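I want to like the Torvik kitchen arm, and mostly I do! Renting beats buying (2359 dollars, no thanks), and 125 a month gets you the whole kit. 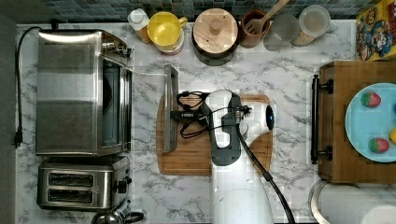
Page last changed: 31st July

My gripe is the cabling. Fikbridge sells this thing as counter-ready, and then there's a tangle of thin black wires looped over the gripper, right above your cutting board. Who wipes that down? Still, give it a spatula and I'm charmed.

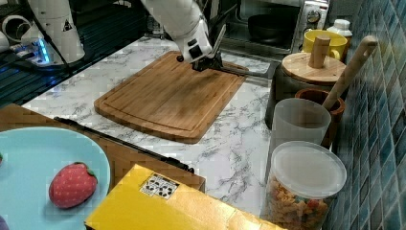

Would I sign up?

For a month, sure. The 18-month plan can wait until somebody tidies those wires.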